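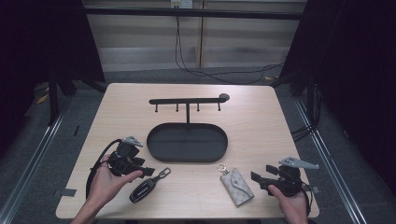 Rain gauge and flood notebook, Brevport
December, entry started 6:40 a.m.

Rain began before midnight and was still going when I got up. Lower Tinum stage recorder shows a slow climb until 2 a.m. and then a much steeper one. The steep part lines up with the second band on the radar loop. The first band mostly soaked in, as far as I can tell from how little the river moved.

Gauge on the roof read 19 mm at the morning check. The one in the yard read less, as it has all fall. The maple is the likely reason, even without leaves on it. I want to move the yard gauge out past the fence before the next big one, but then the two halves of the record won't match. Need to run both spots side by side for a while first. Leave the old post where it is until that's done.

Tipping bucket notes. The one at Salov dropped out at 3:15 a.m. and came back at 4:05. Battery voltage looked fine on both sides of the gap, so I don't think it's power. Same thing happened last month in heavy rain. I suspect the connector under the funnel. I had put grease on it but may not have pushed it fully home. The gap falls right in the heaviest part of the storm, so the Salov total can't be used as is. For now I have marked those rows as missing and not filled them. If anyone needs a number for the daily sheet, use the storage can next to it once somebody has been out there to read it.

8:10 a.m. Went down to the footbridge staff gauge. Water brown and fast, branches coming through, a fair amount of foam on the upstream side of the piers. Staff is hard to read because the surface jumps up and down by a hand's width. Watched it for several minutes and took the middle. Put the reading in the field book with a note that it is poor. The recorder upstream agrees with it well enough that I'm not worried.

The low path on the east bank is under water from the bench to the culvert. The culvert is running full. Last winter it backed up at a lower river level than this, so the clearing they did in summer has helped, or the trash hasn't reached it yet. Check again after the peak.

Took a bottle sample from the bridge for sediment, 400 ml, plus a second one as a spare. Both are in the fridge on the bottom shelf. Please don't move them to the door, they get shaken every time it opens. Filter papers are dried and weighed already. The numbers are on the lids of the dishes in pencil.

9:30 a.m. Back inside. Rain easing. Ran the simple runoff sheet with the roof gauge total and the wet soil setting. It puts the peak at Tinum at 11 a.m. With the dry soil setting it comes out later and much lower, and the river is already above that, so dry is clearly wrong for this storm. I had left it on dry from September. Somebody should put a check on that cell so it asks for a season.

The sheet still treats the whole basin as one bucket. That is fine for a storm that covers everything, and this one mostly did. It was bad for the October one, where nearly all the rain fell on the hills above Salov and the town got a sprinkle. I would like to split it into an upper and lower part, with a travel time between them. The trouble is that we have only one working gauge in the upper part, and it is the one with the bad connector.

11:45 a.m. Recorder shows the river flattening out. Looks like the crest was a little after 11, but the trace is so broad on top that I wouldn't argue over half an hour either way. Level is below the mark from the spring flood by a good margin. Water did get into the lower parking lot at Brevport, only the river end. No water over the road that I could see from the bridge.

1:20 p.m. Second trip to the staff gauge. Dropping slowly. There is a clean wet line on the concrete above the water, so I marked the high point with yellow crayon and will level it in when the bank is safe to stand on. The culvert now has a mat of leaves and sticks on the grate but is still passing water. Reported it.

The mud on the east path is fine stuff, almost no sand. Spring left a lot of sand in the same place. That could be because the river didn't get high enough this time to lift the coarse material over the bank. Took a small bag of it for the sieve, labeled and left on the bench by the sink.

Things I got wrong today, for next time. Forgot the spare pencil and had to write the first bridge reading with wet fingers and a stub. Set the recorder clock check against my phone but didn't write down the difference, only that it was "close." Did it again at noon and the recorder is 7 seconds slow, good enough for this work, but it should be written down each time.

To do
Salov: open the funnel, reseat the connector, read the storage can, bring the voltage meter
Filter both sediment bottles
Level the crayon mark at the footbridge
Fix the soil setting in the runoff sheet
Post for the new yard gauge spot, check the shed first
Copy the field book pages before they fall apart, the last four are damp

4:50 p.m. Rain stopped. Roof gauge added only a trace since the morning. Forecast has another band coming in overnight but weaker and farther north. The ground can't take much more, so even a small amount will show up at Tinum. Left the recorder on the short interval. Will switch it back once the river is under the lower mark.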